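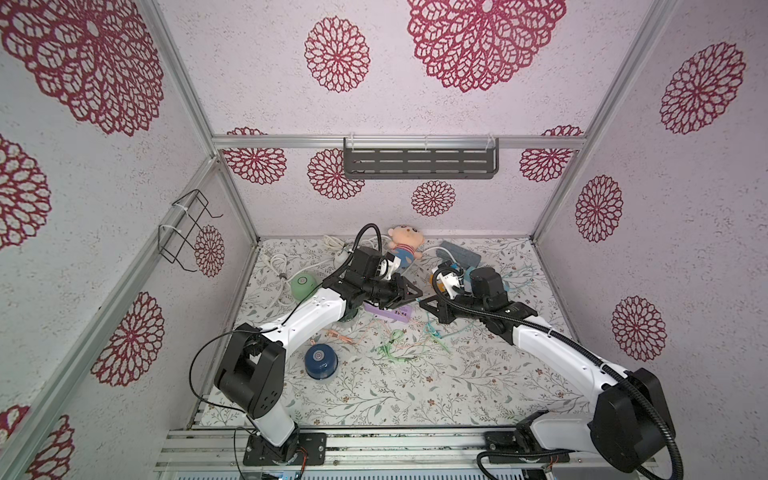
글쓴이 라이네 페트라우스카스 · 6월 · 분류: 작업실 / 마감재

알루미늄 프로파일 칸막이의 벽지와 바닥 매트를 교체했다. 작업 순서와 치수, 아직 남은 문제를 적어 둔다. 프로파일 조립은 예전 글에서 다루었으므로 생략한다.

구조

앞이 트인 칸이다. 은색 알루미늄 프로파일로 골조를 짜고 뒷벽, 왼쪽 벽, 오른쪽 벽에 판재를 끼웠다. 판재는 골조 안쪽에서 나사로 고정하는 방식이라 벽지를 붙인 뒤에도 한 장씩 분리할 수 있다. 처음에는 프로파일 홈에 판재를 밀어 넣는 방식으로 짰는데, 벽지 두께만큼 홈이 빡빡해져 모서리가 밀리고 찢어졌다. 지금 방식은 나사 머리가 골조 쪽에 남는 대신 벽지 가장자리를 건드리지 않는다.

벽지

바탕은 옅은 라벤더빛이 도는 흰색이고 잔 얼룩무늬가 있다. 그 위에 진홍색의 둥근 메달리온이 찍혀 있다. 레이스를 닮은 문양이다. 이전에 쓰던 무지 회색 벽지와 비교하면 눈에 들어오는 정보량이 상당히 많다. Triltik에서 롤로 샀다. 같은 계열의 남색도 후보였으나 안쪽이 어두워져서 제외했다.

무늬가 있는 벽지는 무늬 맞춤에 여분이 들어간다. 세 면을 각각 따로 재단하지 않고 왼쪽 벽, 뒷벽, 오른쪽 벽 순서로 롤을 이어서 잘랐다. 모서리에서 메달리온이 끊기는 것은 피할 수 없다. 왼쪽 모서리를 기준으로 맞추고 오차는 오른쪽 모서리로 몰았다. 재단 여유는 위아래로 33mm씩 주었는데, 뒷벽에서는 이 값이 빠듯했다. 다음에는 더 준다.

풀은 묽게 타지 말 것. 설명서의 비율대로 갰더니 종이가 늘어나서 첫 번째 장을 버렸다. 물을 줄이고 판재 쪽에만 바르니 늘어남이 눈에 띄게 줄었다. 판재 표면은 미리 200번 사포로 밀고 먼지를 닦았다. 기포는 고무 주걱으로 가운데에서 바깥쪽으로 밀어낸다. 주걱 자국이 남는 벽지라면 사이에 얇은 종이를 한 장 대면 된다.

모서리 마감에는 폭 12mm 양면테이프를 썼다. 풀만으로는 가장자리가 들뜬다. 테이프를 먼저 판재 둘레에 붙이고 안쪽에만 풀을 바르는 순서인데, 테이프 위에 풀이 묻으면 접착력이 크게 떨어진다. 오른쪽 벽에서 이 실수를 했고 나중에 그 부분만 뜯어 다시 붙였다.

바닥 매트

흰 바탕에 회녹색 잎 덩굴과 작은 갈색 꽃이 가늘게 들어간 무늬다. 제품명은 Botha. 벽의 진홍색 문양과는 계열이 전혀 다르다. 옆방의 지드루나스 담브라우스키에네 씨는 두 무늬가 서로 싸운다고 했다. 맞는 지적이지만 바꿀 계획은 없다. 벽은 무늬가 크고 바닥은 무늬가 잘아서 경계는 확실하게 구분된다. 벽과 바닥이 비슷한 밀도의 무늬였다면 뒤쪽 모서리를 알아보기가 더 어려웠을 것이다.

매트는 말린 상태로 배송된다. 펼친 직후에는 양 끝이 들리므로 반대 방향으로 느슨하게 말아 하룻밤 두었다가 깐다. 재단은 뒷면에 선을 긋고 쇠자를 대어 여러 번에 나누어 자른다. 한 번에 자르려고 힘을 주면 칼이 자를 타고 넘는다. 벽 쪽으로는 약간의 틈을 남겼다. 꽉 차게 자르면 매트가 벽지 아랫단을 밀어 올린다.

바닥에 매트를 접착하지는 않았다. 청소할 때 걷어 내기 위해서다. 앞쪽은 가로 레일이 있는 자리라 그 선에 맞추어 잘랐다.

바닥에 놓인 것들

회청색 사각 스펀지는 뒤쪽에 둔다. 매트 청소용이다. 덩굴무늬 매트는 흰 바탕이라 얼룩이 잘 보이는데, 갈색 꽃 근처의 얼룩은 무늬와 섞여 놓치기 쉽다. 물기를 꼭 짜서 한 방향으로 닦는다. 세제는 쓰지 않는다. 벽지에는 스펀지를 대지 않고 마른 천만 쓴다.

인형은 봉제이고 얼굴은 복숭아색, 눈은 크고 둥글며 파랑과 빨강 줄무늬 옷을 입었다. 뒤쪽 가운데에 기대어 앉혀 두었다. 옷의 빨강이 벽지의 진홍색과 가까워서 색을 비교하기에 편하다. 조명의 색온도를 바꾸면 두 빨강이 다르게 움직인다. 현재 조명은 4000K로 맞추어 두었고, 이보다 낮추면 라벤더빛 바탕이 누렇게 뜬다.

왼쪽 뒤의 흰 케이블 뭉치

남은 문제다. 흰 케이블이 왼쪽 벽 근처 매트 위에 엉켜 있고 일부는 느슨하게 말려 있다. 흰 매트 위의 흰 케이블이라 시선은 덜 끌지만 정리된 상태는 아니다. 검토한 방법은 다음과 같다.

묶기: 벨크로 끈으로 길이별로 나누어 묶는다. 가장 빠르지만 한 가닥만 뺄 때마다 전부 풀어야 한다.

프로파일 홈에 넣기: 홈 덮개를 사서 케이블을 홈 안으로 돌린다. 외관은 가장 낫다. 다만 플러그가 굵으면 홈을 통과하지 못하고, 덮개를 자르는 작업이 추가된다.

상자: Istar의 케이블 상자를 왼쪽 구석에 놓는다. 바닥 면적을 차지한다.

벽 관통: 왼쪽 판재 아래쪽에 구멍을 뚫어 밖으로 뺀다. 방금 붙인 벽지에 구멍을 내야 한다. 벽지를 붙이기 전에 정했어야 할 사항이다.

현재로서는 홈에 넣는 쪽으로 기울어 있다. 가는 케이블만 홈으로 보내고 굵은 것은 벨크로로 묶는 혼용안이다. 홈 덮개는 흰색과 검정 두 가지가 있는데 은색 프로파일에는 어느 쪽도 맞지 않는다. 오트 오졸린슈 씨가 투명 덮개를 본 적이 있다고 하여 확인을 부탁해 두었다.

다시 한다면 바꿀 점

케이블 경로를 먼저 정하고 판재에 구멍을 뚫은 다음 벽지를 붙인다. 벽지는 한 롤 더 주문한다. 첫 번째 장을 버린 탓에 남은 조각으로는 보수용 여분이 거의 나오지 않는다. 매트는 벽지 풀이 완전히 마른 뒤에 깐다. 이번에는 저녁에 벽지를 붙이고 바로 매트를 밀어 넣었더니 뒷벽 아랫단이 조금 밀려서 다시 눌러 붙여야 했다.

홈 덮개를 달면 치수와 함께 이 글에 덧붙이겠다. 무늬 맞춤 재단표가 필요한 분은 댓글로 판재 크기를 남겨 주시기 바란다.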